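Looking After Service Kit at Home: Tips for Boots, Berets, Webbing and All the Rest

By Wichai Ratanaporn
September 7, 2026

If you share a house with someone in uniform, whether regular, reserve or cadet, you will already know that the kit does not stay in the bag. It creeps. First there is a pair of boots by the back door, then a bergen on the landing, and before long somebody is asking whether they can borrow the good iron and the kitchen worktop for the evening. I have been on both sides of that conversation, first as a young signaller with no idea how to press a shirt, and later as the parent of one, and I have gathered up a fair few habits along the way that I am very happy to pass on.

Most of what follows needs nothing you couldn't find under the sink. Do read the care label first, and if your unit's own dress instructions say something different from me, go with the unit every time!

Boots

Let wet boots dry slowly. I know the radiator is tempting, especially the night before a parade, but leather that has been baked goes stiff and then cracks across the toe, and no amount of polish will bring it back. Pull out the laces and the insoles, stuff the boots with newspaper, and stand them somewhere airy. Change the paper after the first hour or two, when it has taken up the worst of it, and again before bed.

Brush the mud off once it is dry. Wet mud only gets pushed further into the stitching. An old washing-up brush is grand for the soles, and a toothbrush gets round the welt and behind the eyelets.

Polish goes on thinly. Everybody starts out by using far too much (I certainly did, and my first tin lasted me a week). A small smear on a cloth, worked in with little circles, left to dull over and then brushed, will do more than a thick coat ever could. Suede and rough-out boots want no polish at all, just a stiff brush and a suitable proofing spray, used outdoors.

Laces can go in a mug of warm water with a drop of washing-up liquid. Keep a spare pair in the same bag as the polish, so that when one snaps you aren't hunting through the kitchen drawer at six in the morning.

Berets

A new beret looks like a dinner plate and there is no getting round it. Soak it in warm water, squeeze it out gently without wringing, and put it on. Pull it down to the correct side, smooth it flat with the palm of your hand, and wear it about the house until it starts to take the shape of your head. It's a damp and slightly silly evening, but it works. Leave it to finish drying on an upturned bowl of about the right size. For fluff, wrap sticky tape round your fingers with the sticky side out and dab.

Never put one away with the badge loose in the pocket of something else. Badges go through the wash that way, and so do washing machine drums.

Clearing a space to work

Choose a flat surface at a height that doesn't hurt your back, with good light coming from one side, and cover it before the polish tin comes out. An old towel does for ironing badges and braid, and a wipeable mat is better for anything with wax or oil in it. Lay the pieces out in the order you mean to do them, dirtiest last, and you'll only need to wash your hands the once.
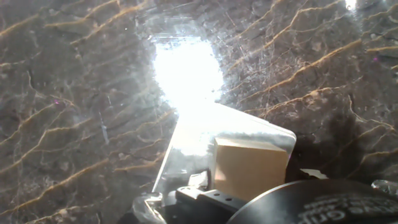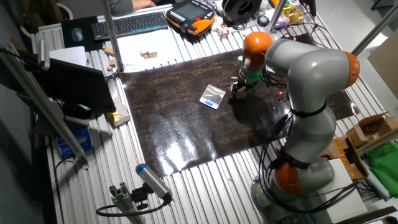 Kasatholm Garrison Welfare Team: Home and Kit Pages

Shirts and trousers

Iron while the cloth is still very slightly damp, or keep a plant mister by you. Do the collar first, then the yoke, the cuffs, the sleeves, and the body last of all, so that the parts people see have the least chance of being crumpled again. For a sleeve crease, line up the seam underneath and let that tell you where the fold should be.

If the creases in a pair of trousers have wandered and you've ended up with tramlines, dampen a thin cotton cloth (a clean tea towel with no pattern will do nicely), lay it over the top and press down firmly without sliding the iron. Lift, move along, press again. My neighbour Mrs Grigaitė, who altered mess dress at Sedatura for years, showed me that one at her own ironing board, and she was quite stern with me about the sliding.

Combat clothing is another matter. It wants washing inside out on a cool setting, with the zips done up and the hook-and-loop fastenings closed, or they will chew up everything else in the drum. Go easy on the detergent and leave out fabric softener altogether, as it can spoil the finish on the cloth. The same goes for waterproofs, which are best washed with a proper soap cleaner and reproofed when the rain stops beading.

Webbing and bergens

Empty every pouch. Then empty them again, since there is always a boiled sweet. Shake the grit out in the garden, brush the seams, and sponge with lukewarm water and a mild soap. Big packs don't belong in a domestic machine. Hang them upside down from the washing line with every pocket open, out of strong sun if you can manage it.

Stiff buckles usually only need rinsing. If a zip sticks, run a candle stub or a soft pencil along the teeth and work it up and down a few times.

Mess tins and flasks

Burnt-on porridge comes away if you simmer a little water and bicarbonate of soda in a steel tin for ten minutes. Please don't try it with aluminium, which it will turn dark. For those, hot soapy water and patience. Flasks like a spoonful of bicarb and hot water left overnight with the lid off, and should always be stored with the lid off too. I once opened one in April that had been put away in the autumn with half an inch of tea in it, and I still think of it from time to time.

Sleeping bags

Keep them loose in a big cotton sack or an old duvet cover when they are at home. The stuff sack is for travelling. A bag squashed flat all winter loses its loft, and you'll feel it on the first cold night out. Air it after each exercise, turned inside out over a door or the banister, and give it a wash only when it really needs one. Clean tennis balls in the tumble dryer, on the lowest heat, help to break up the clumps.

Medals

Medals want very little doing to them. A soft dry cloth for dust, and that is generally that. Old ones should be left with whatever colour they have come to, and I would ask you not to use metal polish on anything your grandfather wore. Keep the ribbons out of direct light and don't wrap them in plastic.

Where to get bits and pieces

The thrift shop at Wokodville takes good used kit and usually has laces, brushes and half-full tins of polish in a basket by the till. If you're posted in and setting up from nothing, try there before you buy new. And if you have a tip of your own, do drop a note in at the welfare office. Last time I asked, a lady wrote in about getting candle wax out of a mess jacket with brown paper and a warm iron, and I've used it twice since.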